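2. Materials and study sites

The study looked at how much paper cup waste is produced by small cafes, and whether a deposit on each cup changes what customers do with it. We worked with 14 cafes in Breldale, all of them independent and all with fewer than 70 seats. Each cafe served hot drinks in white paper cups for the length of the study. Cups were handed out from nested stacks (Figure 2).
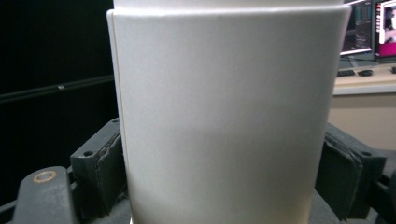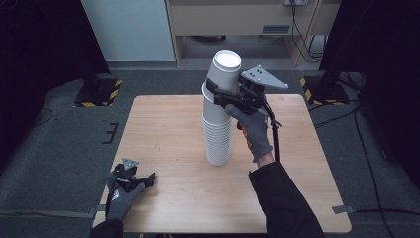 Figure 2. White cups. First image: close view of the side of a single cup. Second image: nested stack on a table.

2.1 Cup supply and records

Owners were asked to keep their usual supplier and order size. Staff wrote down the number of cups opened at the start of each shift and the number left at closing. Cups dropped or spoiled behind the counter went on a separate line, because in the pilot these had been mixed in with sales and made the totals too high. Records were collected every 14 days by the second author. Two cafes missed one collection each, and those periods were left out of the analysis for those cafes only.

2.2 Deposit trial

Half of the cafes charged a small deposit on every cup taken out of the building. The deposit was paid back when the cup was returned to any cafe in the trial, whether or not it had been bought there. The other half made no change to their prices. Cafes were paired by size and by distance from Majali Street, which has the most foot traffic in town, and one of each pair was picked at random for the deposit.

Returned cups were bagged by day and weighed before they went to the recycling depot. Lids and sleeves were taken off first and weighed apart. Bags with liquid in them were drained for an hour. We did not try to sort cups by brand.

2.3 Customer survey

Over 300 customers filled in a one-page survey at the counter. It asked how often they bought a drink to take out, where they usually threw the cup away, and whether they owned a reusable cup. Customers at deposit cafes were also asked if they knew how to get the money back. The survey was offered in English and Arabic. Najwa Sfeir and Yara Fakhoury translated it separately and then settled the differences between the two versions.

Answers left blank were treated as missing. Customers who had filled in the survey at another cafe were asked not to do so again, but we had no way to check this.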